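**Flotano arm trials, October report to Grellard**
Prepared by Arnar Østergaard

The lamp task lost 3 days this month. On Tuesday the gripper kept closing after the stop command and put 212 N on the lamp base; our limit is 100.
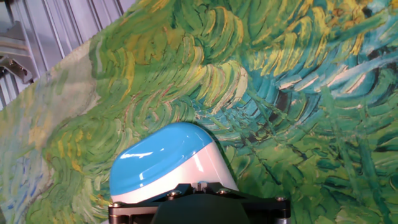
Brodie Trevaskis traced the fault to a stale force reading. Trials resumed with the same blue-and-white lamp over the painted cloth.
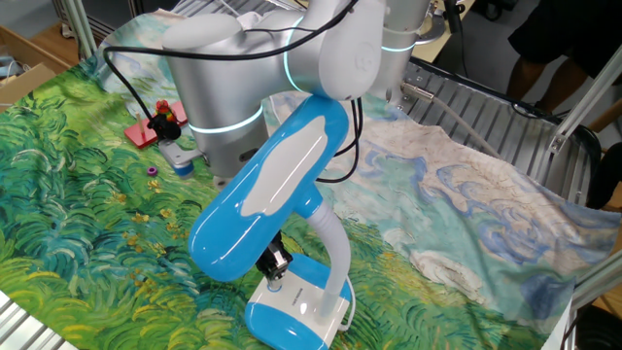
The stop signal now bypasses the queue.

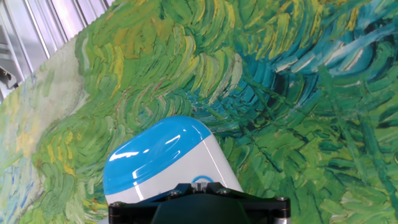 We have run 5 stop tests since, all clean. Still open:

- Second force sensor, on order
- Written restart procedure for the lamp station

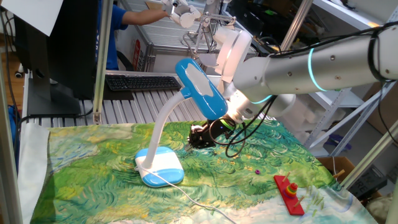 ## Next month

Repeat the stop tests at full speed.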